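New tables in at the Jallard hall

Tuesday, September 4, 2018

Good news if you've been in over the summer and moaned (like me!) about the wobbly old tables: the new ones have come. The Sandhu fund put up 3,000 pounds back in July, the final bill from Skiltard was 3,891, and we found the rest out of the tea money. I popped in for a nose and I'm rather taken with them. Nice pale tops, plenty of elbow room, and they look smart against the green floor.

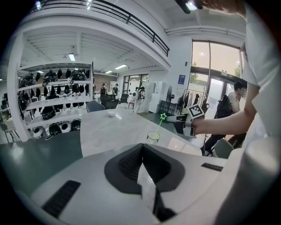 What's next

The Pisus lunch club gets first go at them, with 6 tables' worth of people booked for the opening do and 100 cups on order. Please do use a coaster – I know, I know, but the tops are lovely and I'd like them to stay that way. Chairs are next on the list, so if you've got strong feelings about cushions, come and tell me over a cuppa. The balcony stays open as usual. 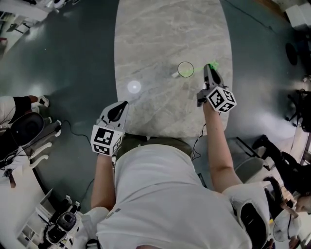 A glass on the oval table, with its soft grey marble pattern.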